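Tindgate Residents' Association
Minutes, general meeting, February 2020

Previous minutes accepted, though the secretary noted the drainage item still says "resolved". It isn't.

1. Martinelli Reserve parking
Council proposes 50 new spaces at a cost to be advised. Members asked where the figure came from. The consultant's report counts 235 cars on a Saturday morning in netball season, and none at any other time of year. Motion to support: lost.

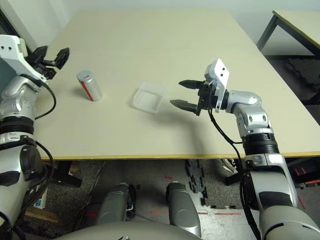

Letter to go to council asking for winter and summer counts, and for the colour-coded map we were promised last year.

2. Newsletter printing
Two quotes for 300 copies. Sterko is cheaper but leaves out folding and delivery — we fell for that once. Wenine includes both. Held over until Sterko puts a full price in writing.
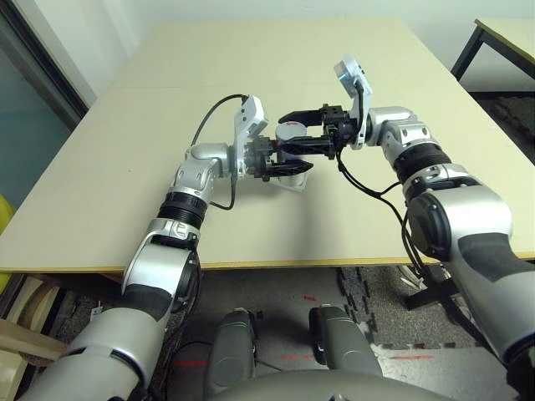
3. Bus route 509
The operator says the cut to evening services is a "trial". No end date given, and no word on how it will be judged. Members unconvinced. Ask again before the March meeting.

Meeting closed 8.40 pm.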